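Lirkum has started to rent out its hand-held grippers by the month, the company said in Prunbridge in March. The kit was until now only for sale, and small teams often found the price too high. A set has two grippers, a charger and 24 hours of help by phone.
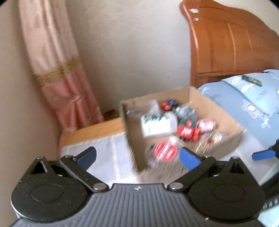
The rental price is 500 a month, and the shortest period is 16 days - shorter than many customers asked for. Lirkum says the tool is made for work in normal homes, for example picking small packages out of an open cardboard box next to a bed. The blue fingertips can be ordered again separately.

Kravchuk, a repair shop in Murkus, will service the sets. Repairs should take seven days.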